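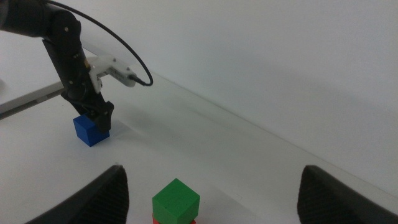
Words by the Features Desk | Filed under: Strategy, Multiplayer | October issue

Most players who lose a match of Nostden lose it at the relay, and most of them never find out why. The post-match screen shows damage dealt, distance covered and time spent holding ground. It says nothing about heat, and heat decides more matches than aim does.

Nostden is a team extraction shooter from Farnel, built on the Nellent engine and played on a single large map. A full lobby is 36 players, split into squads of three. Each squad enters at the edge of the map, works inward and tries to leave with as much charge as it can carry. Charge comes from relays, fixed machines that any player can open by standing next to them and holding the use key. Opening a relay also raises its heat value, and that value stays hidden unless a member of the squad carries a meter.

The rules for heat are simple, although the game's tutorial leaves out half of them. A closed relay sits at zero. While it is being opened, heat climbs at a fixed rate per player in contact, so two players open a relay faster but also heat it faster. At 490 the relay vents. A vent marks its location on every squad's map, drains the charge still inside and locks the machine for the rest of the round. Heat falls when no one is touching the relay, slowly at first and then quickly.

The slow part is the one that catches people. After contact ends there is a hold period in which heat does not move at all. Players who tap the use key in short bursts, hoping to cool the relay between pulls, restart the hold each time. They get all of the heat and none of the cooling. A single long pull followed by a long wait gives a better result in almost every case.

Squads that understand this tend to work relays in pairs. They pull the first until the meter reads near the top, walk to the second, pull that one, and return. The walk covers the hold period. On the northern half of the map the relays are close enough together for this to work with little risk. On the southern half they are not, and a squad that tries the same route will spend much of the round crossing open ground.

The Onishi update changed the arithmetic. Before it, a meter took up one equipment slot and most squads left it behind in favor of a second shield. It now takes no slot but makes a faint ticking sound that carries through walls. The tick speeds up as heat rises. An enemy with good headphones can tell from the next room how far along a pull is, and can time an attack for the moment before the squad would have stepped away.

Two responses to this have become common in ranked play. The first is to drop the meter on the floor before the fight starts and leave through another door. It keeps ticking for a short time after it is dropped, at whatever speed it had when it left the player's hands. The second is to count the pull by ear or by habit and carry no meter. This is harder than it sounds, because the heat rate depends on the number of hands on the machine, and a teammate who joins for a moment throws off the count.

Shield choice matters here as well. The heavy shield blocks the use key while raised. The light shield does not, so a player can keep pulling while facing the door, and for that reason it has replaced the heavy model in most relay squads. It fails sooner under fire, but a squad under sustained fire at a relay has usually been found already and should be moving.

Timing the exit is the remaining problem. Charge has weight in Nostden, and a full load slows a player enough that a lightly loaded opponent will catch up over any real distance. Squads that split the load evenly move together at a moderate pace. Squads that put everything on one carrier move at the carrier's pace, with 2 players free to scout ahead and cover the rear. The even split is safer in the north. In the south, the single carrier gets out more often, provided the scouts resist the urge to chase.

Farnel has said that heat will appear on the post-match screen in a later patch. Until then, the replay viewer records every contact with a relay. To find the entries, open the event list, filter by object and sort by time.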